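Jun 4, 2018

Water meter read at 6:40, before anyone had run a tap. 3,251, last digit steady for the full five minutes I stood over it. So there is no leak on the house side of the shutoff, and the damp strip along the north wall has to be coming from outside. I had half hoped for a pipe. A pipe has a location and a price.

The strip itself has not moved much. I marked its upper edge in pencil on the basement block after the last heavy rain, and this morning the stain stood a finger's width above the line at the window end and level with it at the stairs. The white crust on the mortar joints is thicker at the bottom course. I brushed a section clean so that I can see how fast it comes back. Salt needs water moving through the wall to get to the surface, so regrowth on a brushed section is a better indicator than color, which changes with the light and with how long the bulb has been on.

Hygrometer readings: the unit on the shelf and the one on the floor disagree by 5 points. I swapped their positions at breakfast and left them until noon. The difference stayed with the location, so the instruments agree with each other and the floor really is damper. I should have done this in the spring before writing down two months of numbers with a question mark next to them.

Hiếu Lục came by at nine with his long level and we ran the grade along the north side. The soil falls toward the house for the first few feet and then goes flat. He thinks the bed was filled after the foundation went in and has settled since. We drove stakes at each end, pulled a string, and measured down to the dirt at every joint in the siding. The low point is directly below the downspout elbow, where the splash block has tipped back. Water from that half of the roof is being delivered to the wall. It is a poor arrangement and I have walked past it for years.

He wanted to dig immediately. I wanted to know first whether the downspout alone accounts for the stain. We compromised on a temporary extension of flexible pipe, clamped at the elbow and run out past the walnut, and no digging until there has been one good rain with it in place. If the brushed section stays clean, the grading can wait until August. If it crusts over again, we dig and look at the coating on the block.

Lunch at the table with the sketches out. Hiếu ate standing up, reading the Surkero leaflet on membrane thickness, and disagreed with most of it.
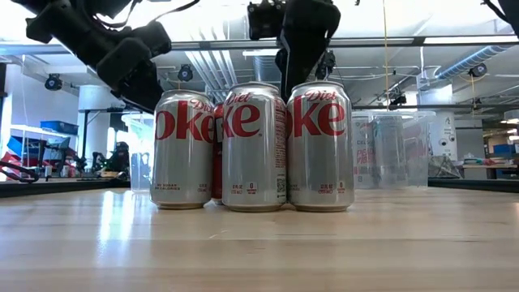
Diet Coke, three cans.

Afternoon went to the dehumidifier. The Lakis has been shutting off with the bucket a third full. I took the bucket out and worked the float by hand. It moves freely for most of its travel and then catches on a ridge of scale near the hinge. Vinegar on a rag, ten minutes, then a toothbrush. It now travels end to end without sticking. The filter was also gray with lint, and I washed it and set it on the back step to dry. Restarted at 3:15 with the target at 50. I wrote the start time on tape on the side of the housing. Will weigh the bucket in the morning, which is more exact than reading the molded lines.

Phoned Ifans about the coating. The person on the desk, Melur Majimbun, was helpful and did not try to sell me anything. Her points, as I took them down: do not coat the inside face while the wall is wet from outside, scrape any loose paint to bare block first, and leave the brushed section alone for at least one rain, which is what I was already doing. She asked whether the original footing drain is still open. I don't know. There is a clay pipe end visible at the bottom of the slope, with roots in it, and I had assumed it was abandoned. Need to run a hose from the top and see whether anything comes out.

Banafsheh says the smell is worse on the stairs than in the basement proper. I can't detect a difference, but her nose is better than mine, and she was right about the furnace. The stairwell has no supply vent and the door at the top is kept shut. Propping it open for a week is free, so it is propped open, with the old iron.

Expenses: clamp and extension, 13 dollars. Vinegar from the kitchen, not counted. Prasetyo Tambunan refused money for the loan of his moisture meter and wants it back before he goes to Poltesside. Meter takes a nine-volt battery and the one in it is weak. Readings on the block with a new battery were slightly lower across the whole wall, so yesterday's set is struck out.

Khairul Ngau has not called back about the gutters. The north run sags between the second and third hangers and holds water after rain. I can rehang it myself, but I would need someone on the other ladder.

Forecast has rain Wednesday night. To do before then: reseat the splash block, bring in the filter, hose test on the clay pipe, photograph the brushed section with the ruler against it. Read the water meter again tomorrow, same time, taps closed.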